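Clistico grip fault

The Clistico grip fault is a control fault in two-armed bench robots used for sorting and unpacking produce. The gripper closes on something soft or thin, the controller reads the gap as zero, and the arm carries on as if the hand was empty. Named after the Clistico bench line, where it was first logged. Sometimes called a false empty, or at Wanby just "the blank".

Background

Clistico benches use two small arms on a shared front rail, each with a two-fingered gripper. Control software by Prenasa. Grip is judged from finger gap and motor current, no touch sensor in the pads. Fine for boxes and hard fruit. Poor for film, bags, cloth, stems.

The unpacking task is the usual trigger. One arm holds the bag by its edge, the other goes in for the contents. If the holding arm reports empty it may open, or worse, pull back for another try while the second arm is still inside the bag.
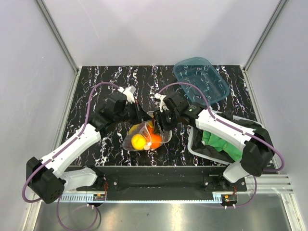
Bag task on a two-armed bench, right gripper closed on the bag.

The Wanby incident

Recorded Friday, June 9, 2023 at the Wanby test site. Holding arm gave a false empty and retried with the bag still pinched. The second arm was pulled sideways, hit its joint limit and did not stop, as the stall limit had been set to 65 per cent in April for a heavier load and never put back. Wrist bracket cracked. A worker reached in to clear the bag before power was cut and bruised 2 fingers. No other injuries. The site log gives 20 seconds between the first false reading and the stop button being pressed.

A review of older logs found 233 false empties on the same bench, nearly all passed over as ordinary missed grips. Bisgaard, which supplied the gripper fingers, said the parts were within tolerence. The review agreed, and put the fault down to the software threshold.

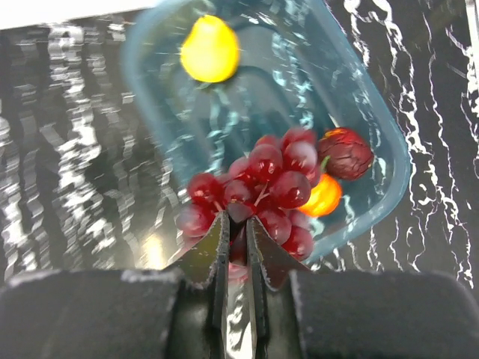 Bunched fruit gives a related fault, the partial grip. The fingers meet a stem or the side of one item and the reading flickers between held and empty. Grapes are the worst case. A bunch can hang over the rim of the tray with part of it showing in the slot between the finger plates, and neither gap nor current says how much of it is really held. Lifting on a reading like that tends to drop or crush fruit. Scratched or worn plates are also listed as a possible factor in the review, though this was not tested seperately.

Fixes

Prenasa changed the empty check so that the arm must open fully and close again, away from the bag, before it may report empty. Stall limits now go back to default at each restart. Wanby added a guard switch that cuts power to both arms when a hand enters the bench area. Partial grip remains open.

See also: stall limit, joint limit, guard switch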